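Notebook, December, 4:40 pm

Table clearing again. Hilkka Kokkonen came down from Undthorpe to watch and brought the Saarinen list with her, the one with 12 household chores we're supposed to say yes or no to by spring. I said yes to two of them and she laughed at me!

So where are we? Bottles are fine. Anything with a fat middle is fine (canisters, cans, even lying on their sides). Thin clear stuff is still miserable, and I'd blame depth before I'd blame the fingers. The little kettle is the one I care about. Lid back on, pick it up by the wire handle, set it down somewhere else. We got 7 out of 8 lids before lunch with the old grasp settings, and then I loaded the Idlow ones and it went to pieces. Need to diff those two files before I touch anything else.

Hilkka thinks putting a lid on a pot is the real test, way more than folding towels. I kind of agree. My kid does it without looking, and our best time is nearly 12 seconds.

To do: slow the wrist down on approach, write back to Parkudeo about the fingertips, try the kettle with the spout turned the other way.

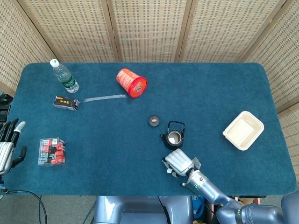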